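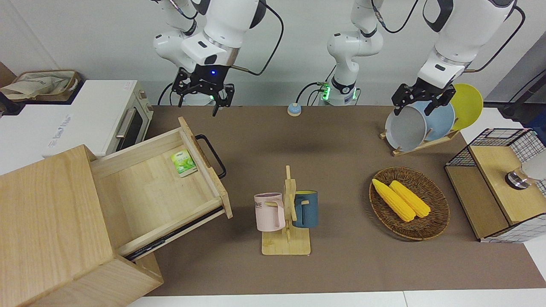 Repair evenings - report to Truvico, March

You asked for a page on what the grant has done so far. I'll try, though I should say up front that I don't trust all of our own numbers.

Money
We have spent 3000 of the first payment, mostly on hall rent and insurance. The sewing machine service came in at 200, which I thought steep. Raluca Ilie got a second quote from Grumero and it was worse.

Attendance
The sign-in sheet shows 100 visits since we opened. That is visits, so a man who came back four times with the same toaster is in there four times. Man-lok Kong is going to start writing down names next month. Until then I would not put the figure in anything you print.

Did things get fixed?
The sheet has a "fixed" column and it looks very good. I have doubts. People tick it on the way out the door, before they have tried the thing at home. Kaj Ragnarsson phoned a few lamp owners and most were happy - two were not, and one had already bought a new lamp.

Waste
The application promised we would cut what goes to the dump. I can't show that we have, and I don't see how a Friday evening in a rented hall could show it. I would like to drop this goal, or have someone at Truvico tell us how to measure it.

Next
Clothing repair stays. Small electronics stay if Ingvar Kirkegaard can find a second person who solders. The bike table is on hold until we settle where the stands get stored.

The second payment is due after this report. Please send it to the same account.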